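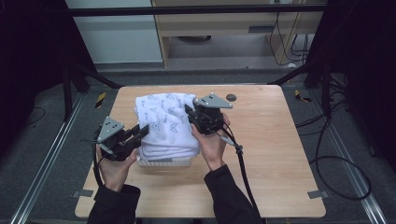

Two hand-held grippers, one cat towel, one white basket.

Budgeting for a hand-held gripper station without blowing it on the wrong stuff

6 min read

When I started pricing up our first station I did what everyone does. I opened a spreadsheet, typed in the cost of two grippers, added a bit for shipping and felt very pleased with myself. Then I went to my boss with that number and had to go back three more times to ask for more. So this is how I plan one now, in the order I do it.

Step 1: Write down the tasks first

Before you look at a single catalogue, list what people are going to do at the table. Ours was mostly household stuff: folding towels, putting them into baskets, taking them out again. Soft things on a flat surface, two hands. That told us we needed a pair of grippers per station and a table with decent elbow room, and that we didn't need anything with a high payload (the catalogues will try very hard to sell you payload).

If half your list is jars and screw lids, you'll be shopping for different fingers. Sort that out now, while it's free.

Step 2: Price the pair, then price the second pair

We got quotes from Nalleck and Wusico. The Nalleck quote was cheaper on paper but left out the cables and the marker plates that sit on top of each gripper. Once I added those in, the gap was $94. Ask every supplier for the same line items:

- left and right gripper
- spare fingers or finger pads
- marker plates, plus a spare set
- cables at the length you really want
- clips and strain relief

Ask about lead times on the spares too. I'd put a spare pair in the budget if you have more than one station. Grippers go away for repair in ones and twos, and a one-handed station folds no towels!

Step 3: Measure the cable run with a person in it

I measured ours from the edge of the table to the computer in a nice straight line. Wrong. The cable comes off the back of the gripper, down across the table and over the front edge, and then it has to get wherever it's going along the floor with enough slack for someone to reach the far side of the basket. Stand at the table, stretch your arms out with a bit of string in each hand, and have a friend measure the string. Add a metre. Order that.

Clips cost next to nothing and they stop the weight of the cable pulling on your wrist. Get a bag of them.

Step 4: The table and everything around it

A plain wooden tabletop is fine. Don't let anybody talk you into a fancy workbench. Spend the money on what goes around it:

- a frame, with proper legs
- dark curtains for the sides, if you want to control what's in the background
- floor rails, if your layout uses them
- hazard tape for the floor
- coloured tape for marking spots on the tabletop (ours is grey)

I allowed $800 for this lot and came in at $653, mainly by getting the curtains made locally in place of the ones in the Niazi kit. The Niazi ones are nice, mind you, and if you've got nobody handy with a sewing machine they'd save you a weekend.

Carpet's worth a thought as well. It's kind to your feet and your dropped grippers, but cable covers slide around on it, so check they come with the grippy backing before you order.

Step 5: Props are a real budget line

I had props down as "misc" and Rizwan Ghumman, who signs off our orders, sent it back with a question mark. Fair enough! Baskets and towels wear out, and you want variety. Buy towels with different prints and thicknesses. A slotted plastic basket costs very little, so pick up a few sizes. We keep ours in a tub from Udden and do a restock each December.

Step 6: Budget for people's time

This was my biggest miss. Someone has to set the station up, check the markers, re-tape the table and show new people how to hold the grippers. For us, setup took 2 full days per station, and I'd only put down an afternoon. Operators need breaks too -- holding a pair of grippers out in front of you gets tiring quickly -- so plan your staffing around shorter turns and more swapping.

Long black sleeves are worth adding to the clothing order if you like everybody's arms to look alike in the recordings. Check sizes before you order, I ended up with a whole bag of smalls.

Step 7: Buy one station, then stop for a bit

Even if you've got approval for the lot, build one and run it for a few weeks. Keep a note taped to the frame and have people write down whatever annoys them. Our second order looked quite different from the first: longer cables, more clips, double the marker plates and no drawer units.

I'll put my spreadsheet up once I've tidied the tabs. Prices were current as of May 31, 2026, and they're in Canadian dollars before tax.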